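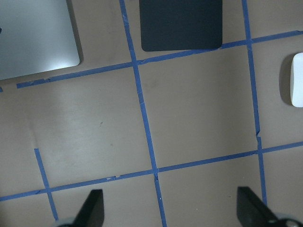

Photo: Omid Arabzadeh / Reltcombe Desk & Bench Forum

Search the forum Go Advanced search
Home Forums Desks and Work Surfaces New Posts Members Log in

Blue tape on a shared desk, how long can it stay down?

tanbench
I run the shared table at our place and I have started marking it out with blue painter's tape so each thing has a spot. Laptop, black pad, white mouse, and the rest of the cells are for whatever people are working on. The top is a plain tan finish and I don't know what the coating is. The table came from Sasard and the paperwork is long gone.

Two questions. First, how long can painter's tape sit before it leaves something behind? Second, is there a better way of getting the lines straight? Mine wander. I laid them by eye and it shows, especially the long one that runs down past the pad.

Budget is small. I would like to keep the tape if I can.

millroad_jen
Read the inside of the roll or the wrapper. Most of them give a number of days for clean removal. In sun the number is a lot shorter. I had a strip on a window sill over one summer and had to scrape it off with a plastic card and then go over it with oil.

If the table is away from a window you will probably get longer than the wrapper says, but I wouldn't count on it.

Haddad_fan
I disagree with tape on a desk in general. The edges pick up dirt, and sleeves catch on them. After a month you have gray fuzzy lines where the blue used to be. Get a large desk mat and draw the boxes on that with a paint marker. When you get tired of it, roll it up.

tanbench
A mat that covers the whole table costs more than I want to spend, and people do write on paper there. A soft mat under paper is no good with a ballpoint.

Haddad_fan
They sell firm ones. But fine, it's your table.

corvidae
For straight lines, measure in from one edge at both ends and make a small pencil tick at each. Stick the tape down at the first tick, pull the whole length tight above the surface, line it up with the second tick and lower it. Don't press until it is sitting where you want it. If you press as you go, you steer it off a little at a time and by the far end you are way out.

Also use one piece per line. I can see a few joints in yours. Each overlap is a raised spot, and that is where it will start to peel.

tanbench
The overlaps are from when I ran short on the first roll and patched it. I can redo those. The creases are from pressing too early, I guess.

pete_in_receiving
We have a packing bench with 105 inches of tape down the long side and it has been there since November. No trouble so far, but that is a hard laminate and it gets wiped every night. I can't speak for your finish.

What do you need the lines for? If it is only so the mouse goes back where it belongs, I would tape corners and skip the full lines. Four little L shapes per item. Uses less tape and there is less edge for dirt to get under.

millroad_jen
Corners are a good idea for the laptop and the pad. They don't help much for the open cells, though. People ignore corners when there is nothing in them and they put their stuff across two spaces. A full line reads as a border.

tanbench
That is what I found too. I had corners first. Papers ended up everywhere by lunch. Since the full lines went down, people mostly stay in their own space.

Haddad_fan
Mostly.

tanbench
Mostly, yes. There is one person who puts his coffee on the line.

graph_paper_guy
Do you care that it's crooked? The angles are slight. If the cells are big enough to work in, I would leave it alone until the tape needs changing anyway. I spent an entire evening squaring up the lines on my sewing table and then put a machine on top of most of them.

corvidae
I would care. Lines that lean look like they were left over from a paint job, and somebody will peel them up thinking they are helping.

graph_paper_guy
Put a note on the table then.

pete_in_receiving
On leftover glue, since it was the first question. Pull the tape back slowly and low, almost flat against the table. Warm it a little with a hair dryer if it tears. For residue, try a fresh piece of the same tape pressed on and lifted off a few times before you reach for any solvent. Test anything stronger on the underside of the table.

millroad_jen
Seconding the underside test. I used Grolance cleaner on an unknown finish once and it left a dull patch the size of my hand. It may be fine on yours. I would still check.

tanbench
Thanks, all. Plan is to lift one short piece near the back edge tonight and see how it comes away. If it is clean I will redo the long lines in single pieces with corvidae's pencil ticks and change them every 3 months. If it leaves glue I will look at firm mats and Haddad_fan can say he told me so.

Haddad_fan
I will.

corvidae
Use a soft pencil for the ticks and cover them with the tape. Hard pencil can dent a soft top.

tanbench
Will do. First piece came up clean, by the way. A little dust along one side and nothing sticky. I'm getting a new roll tomorrow.

Related threads
Cable clips that hold on a painted desk
Mouse pad or bare table?
Masking tape vs. painter's tape for floor marking
Getting pen marks off a light tabletop
Best width for bench dividers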